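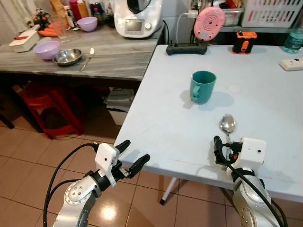 Writers' Circle of the Applied Handling Department

Staff Pages > Writers' Circle > Short Fiction > The Spoon Side

The Spoon Side

by Joaquim Nogueira

Mafalda Fonseca had put the mug in its place before the others arrived, because she did not like to be watched when she placed the mug. She turned the handle to the left, looked at it, turned it a little more, and then put the spoon near the front edge of the folding table with the bowl up. The right gripper was waiting above the edge. The left gripper was open and would have nothing to do today except stay out of the way.

"You can lie the spoon anywhere," said Živko Matić from the door. "In a real kitchen nobody puts the spoon for you."

"Today I put it for you," she said. "Both controllers get the same spoon."

He hung his jacket and did not answer. He had written the Turnton controller, or at least he had written the parts of it that were still used. It had opened and closed the grippers in this room for so many years that the younger people said "Turnton it" when they wanted something closed gently. The other controller was named Rindus. It had arrived in August in a gray box with very good documentation, and Cengiz Avcı, who had signed for the box, wished to know by the end of the day which of the two would go to the customer.

The customer was Rocha. Rocha made kitchens for people who could not hold things well anymore, and it was building one kitchen in which an arm would do some of the holding. This was all that Mafalda knew about it. She had asked once to meet one of these people and had been told that it would be arranged.

Cengiz came with his coffee and stood behind the yellow line. "How many tries?" he asked.

"Thirteen for each," said Mafalda. "We lift the spoon, we bring it over the mug, we lower it inside. The fingers are the same, the arm is the same, the camera is the same. Only the controller is changed."

"Why thirteen?"

"Ten was too few and Jessie had to leave at noon."

Jessie Chisholm, who was already at the computer, lifted one hand without turning. She would start the runs and write down the result. It had been agreed that Živko would not touch the keyboard. It had been agreed by e-mail, politely, with everyone in copy.

They began with Rindus. The arm moved down to the spoon as if it had known the spoon for a long time. The fingers closed on the handle, the arm rose, the spoon came over the mug and went in. There was a small sound of metal against ceramic. Jessie wrote one word.

"That is nice," said Cengiz.

"It is fast," said Živko.

Mafalda took the spoon out, wiped it and put it back. Rindus did it again. On the fifth try the spoon turned between the fingers and fell on the table, and on the ninth it struck the side of the mug so hard that the mug moved. Rindus saw that the mug had moved, waited, corrected itself and finished. Cengiz liked this more than the good tries. He asked Jessie to note it separately, and she said that she had no column for it, and he said that she should make a column.

Then they changed the cable. It took longer than the whole test of Rindus, for the connector of Turnton was an old one, and you had to hold it with your thumb while you turned the ring. Živko did this himself. Mafalda had forgotten to forbid it in the e-mail.

Turnton went down slowly. It stopped above the spoon. It always stopped there, and people who saw it the first time believed that it was broken. Then it closed the fingers in three small steps, with a pause between them, in the way that a person closes a hand when she is not sure of her strength. The arm rose. The spoon hung quite still.

"Why does it stop?" asked Cengiz.

"It is feeling the spoon," said Živko.

"It has no sensor for this."

"It reads the current of the motor. It is almost the same."

"Does it need to be three steps?"

"It needs to be three," said Živko.

The spoon went into the mug without any sound, and Jessie looked up for the first time that morning.

All of the tries with Turnton were like this one. The spoon did not fall. The mug did not move. But each try lasted so long that Cengiz finished his coffee, went for another and came back while the arm was on the same spoon. When Jessie read out the seconds he closed his eyes as if somebody had told him a price.

"So," he said. "One of them drops it and one of them is asleep."

"One time," said Mafalda. "It dropped it one time."

"Once in thirteen is a lot of soup on the floor," said Živko.

Cengiz looked at the kitchen counter on the left, where the lavender bowls and the plate had been waiting since yesterday for a different test, and then at the arms. He was not a bad man and he did know the work. Before he signed for boxes he had built grippers himself at Triseck, and he still had a habit of pressing his finger and thumb together when he was thinking, as if to try how much force there was. He did it now.

"The Rindus license is 3440 for one kitchen," he said. "Turnton costs us nothing. But who will look after Turnton when you are gone, Živko?"

It was said in a normal voice. Živko was going in the spring and it was not a secret; there had already been talk about what sort of cake.

"It is documented," said Živko.

"It is documented in your head."

"Also there are comments."

Jessie coughed. Mafalda had read the comments. The longest one was above the three steps, and it did not explain them. It said: as for my mother, do not change. She had found it in her first month here and had never asked, and she had not changed it either, although she had changed a good part of the file around it.

She thought now that she could ask. Instead she said, "Give me both until tomorrow."

"For what?"

"Rindus is good at finding the spoon and at the moving. It corrected itself when the mug moved, and Turnton cannot do this, it would have put the spoon on the table. But Rindus lets me set the closing from outside. There is a page for it in the manual. I could take the three steps and put them there."

"Then it will be slow," said Cengiz.

"It will be slow only at the spoon."

Živko had gone to the table. He took the spoon out of the mug and did not put it back where it belonged, and she had to stop herself from telling him. He held it by the end of the handle, loosely, so that it swung a little.

"She had a cup with two handles," he said. "They gave it to her in the hospital. She hated it. She wanted the spoon, and she wanted to take it by herself, so I was holding it out to her and she was closing the hand. First a little. Then she rested. Then more." He showed it with his fingers. "When I wrote the closing I did not have any theory. I was looking at the numbers for a week and it was dropping everything. So I wrote that."

Cengiz had stopped pressing his finger and thumb.

"What is the pause?" asked Jessie. She had her hands on the keyboard.

"900 milliseconds for the first. The second one is shorter, she was more sure by then. Mafalda has it in the file."

"I will need you to read it with me," said Mafalda. "I do not understand the scaling."

"The scaling is wrong," said Živko. "It was always wrong. I corrected for it in another place."

Cengiz said something in his own language, not unkindly, and went to telephone Rocha and ask for one more day. Jessie saved the results, added the new column, and left the cell under it empty for Turnton.

Živko pulled out the chair beside hers. He was still holding the spoon, and Mafalda waited until he was looking at the screen. Then she took it from him, wiped it, and put it back near the edge of the table, bowl up.

Recent in Short Fiction

The Man Who Labeled the Drawers
Second Shift, First Snow
A Letter to the Previous Tenant of My Desk
Calibration Day
Two Umbrellas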